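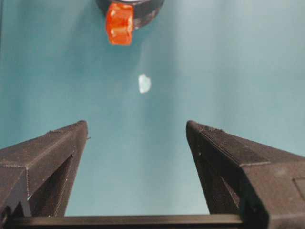
Workbridge Plain Bench Mat, Teal, Large

Bought from Oyewole to replace a green cutting mat that had curled at two corners. Nominal size is 123 x 63 cm, thickness 2 mm. Mine measured true on the long side and slightly under on the short side, which left a thin strip of bench showing at the back. If you need full coverage, measure first and order the next size up.

The mat ships rolled. The leaflet says to lay it face down overnight. I did that on a Sunday evening and by morning the middle was flat and one end still had a slight lift. A second night with a steel rule and a couple of books on that end took care of it. It has stayed down since.

Color. The shop page calls it teal, and in daylight it is a fairly quiet blue-green. Under the warm lamp over my bench it goes greener, and near the window it goes paler and a little gray. Black parts show up well against it. Brass screws and clear washers are also easy to find. Blue wire insulation is not. Anyone who does mostly network cable should look at the light gray version.

There is no printed grid and no ruler along the edge. I prefer this for sorting and assembly, but it means the mat can't be used for rough measuring. Workbridge sells a gridded one under a different part number, and the two listings are easy to mix up.

Grip is good on a sealed bench top. On raw chipboard it creeps when you lean on it. Small parts stay put if set down gently, though ball bearings will still roll. A dropped M3 nut bounces less than on the old mat.

Cleaning. Pencil and flux residue come off with a damp cloth and dish soap. Permanent marker needs isopropyl alcohol and left a faint shadow in one spot. Cyanoacrylate peeled away in a single piece after curing. I haven't tested acetone and the leaflet advises against it.

Not suited to knife work. A light pass with a hobby blade leaves a line that does not close. I keep a small offcut of the old mat for that.

I compared it with the Plornach mat of similar size. The Plornach is stiffer and arrives flatter, but its surface has more shine and throws lamp glare back at you when you are looking for something small. It also costs more at the Edanport store.

Carton weight was nearly 1,000 g with packing. No smell after the first day.

Pros: low glare, lies flat once settled, easy to wipe down.
Cons: undersized on one edge, marks under a blade, confusing listings.

Would buy again for electronics and small assembly.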